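Frequently asked questions about the Stinadham core library

What is the core library?
It's a store of drill cores from the Visley basin, 448 boxes of them, and every one can be looked at! The deepest hole went down 737 meters, through mudstone, a thick run of river sandstone and a thin coal that we are all rather fond of.

Do I need to be a geologist to visit?
Not at all. Students, teachers, hobby collectors and well diggers all come in. If you can tell sand from mud between your fingers, you already have a good start on logging a core.

How do I ask for a particular core?
Send us the hole name and the depths you want, top and bottom. We lay out up to 20 meters at a time – more than that and people get tired and start calling everything "gray siltstone".

Which way is up in a box?
Top left is the shallowest point. Read each row left to right, like a page. The older Cinico holes are boxed the other way around (yes, really), and those carry a red stripe on the lid.

Can I take samples?
Usually, yes. Small plugs and chips are fine if at least half the core stays in the box. The coal and the ash beds need written permission, as there is so little left of them.

Why do your depths differ from the ones in the old Nguyen-Tran report?
Good catch! That report used the driller's depths. Ours were later matched to the gamma log, and the shift is almost two meters in the lower part of the basin. Please quote ours, and say so in your notes.

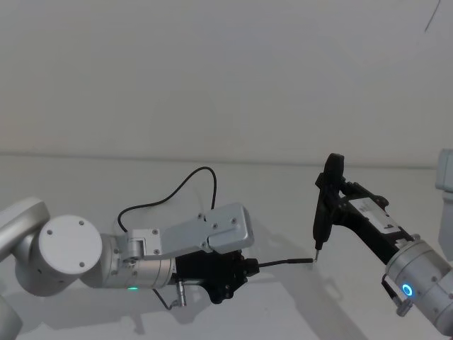

The shift isn't the same all the way down, so don't just add one number to everything. Above 155 meters the two sets agree nicely, and below that you'll want the conversion table, which we send out with every request.

Is there a fossil list?
There is, and it keeps growing! It has 164 entries so far, mostly plant bits and freshwater shells. If you find something new, leave it in place and call us over – we love that part.

When was this page last changed?
2022-04-12. The sample form will be replaced in June, but the old one still works until then.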